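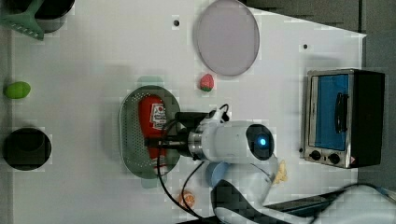 The arm over the colander and ketchup bottle during a practice session in October.

Robotics Club: Table Team Update

The table team has spent the fall teaching the club's robot arm to work with kitchen items, and members now have enough runs recorded to start training on their own data. The team meets after classes in the back half of the engineering workshop and is open to students from any program.

The task this term is simple to say. A student picks an object and a place for it to go, and the arm has to move it there without knocking anything else over. Ketchup bottle into the colander, strawberry onto the plate, and so on. Objects are moved to new spots between runs so that the arm can't get by on memorized positions. Some stay on the table as clutter and are never touched.

Club president Leokadia Wysocka started the project last spring with two other students. At that time the arm could only repeat a fixed path, and if the bottle was a finger's width off, it closed on air. Over the summer she rewrote the control code and moved the team to learning from demonstrations. A member drives the arm by hand through the task, the computer saves the joint positions and the video, and the saved runs are used for training.

The goal for the first half of the term was 300 demonstrations. The team has 274 that passed review. Runs are thrown out if the driver stops partway for too long, if the object slips and has to be picked up a second time, or if someone's hand shows up in the overhead view. Review is done by a student who did not drive the run. New members usually start with review, and after a few sessions of it they have a good idea of what a clean run looks like before they try one.

The bottle has been the hardest object. It is smooth, and if the fingers close too near the cap it turns in the grip as it comes up. Drivers were each handling this their own way, and the first trained model copied all of them at once and hesitated over the bottle. The team has agreed on one method: come in from above, close on the middle of the bottle, and lift straight up before moving sideways. Older bottle runs that didn't follow this have been set aside in a separate folder and don't count toward the 274.

The colander brings its own trouble. The raised rim means the arm has to clear it on the way in and again on the way out, and the cables can drag on the edge if the wrist comes down low. Drivers are asked to check the cable slack at the start of every session. There is a strip of tape on the arm's base cable to show how much should be loose. If the tape is not visible, stop and ask.

Arvo Manninen, a second-year student in mechanical engineering, is redesigning the fingertips. His first set was printed in a hard plastic and did well on the strawberry but poorly on the plate, which is flat and hard to get hold of from above. The second set is thinner at the ends and has a rubber pad. He expects to have it ready for testing before the Trillmont Student Robotics Day, and he would like help from anyone who has used the workshop's printers.

"I want to get under the edge of the plate without pushing it across the table," Manninen said. "Right now we mostly push it."

Trillmont is the team's first outside event. Each school gets a table, a set of objects chosen by the organizers, and 8 attempts. Points are given for placing the object and taken away for anything tipped or dropped. The object list won't be shared ahead of time, so the team has been collecting a wide range of shapes. Donations of clean kitchen items are still welcome. Light items are best. Please don't bring glass or anything with a blade.

The club is sending 4 members to Trillmont, two to run the arm and two to handle setup and the computer. Names will be settled by a short tryout at the end of the month. Anyone who has finished the safety talk and driven at least one full session may take part. Travel is covered by a grant from Wieczorek, a local machine shop that has supported the club since its first year.

The software side of the project is called Vimia. It holds the recording tool, the review page and the training scripts, and it lives in the club's shared repository. Wysocka has asked that changes to the recording tool wait until after Trillmont. Fixes to the review page are fine at any time. The notes for new users are out of date in two places, the login step and the section on camera focus, and a rewrite would make a good first job for someone.

A few reminders for people using the table:

Sign the log before powering on the arm, and write down which objects were used.

Keep hands and sleeves off the table while the arm is live. One person stays at the stop button the whole time.

Put the objects back in the gray bin at the end. The slotted spatula has gone missing twice and both times was found in the break room.

Do not move the toaster oven. Its position is measured for the door-opening task planned for spring, and setting it up again takes most of an evening.

The spring task will have the arm open the oven door by its handle and place an object inside. Early tests in simulation are being run under the name Brorow, and a short write-up will be posted for members when there is something to show. Students who want to work on simulation should talk to Wysocka at the next meeting, which starts at 5:30 p.m. in the workshop. The safety talk is given at 5 p.m. for anyone who hasn't had it.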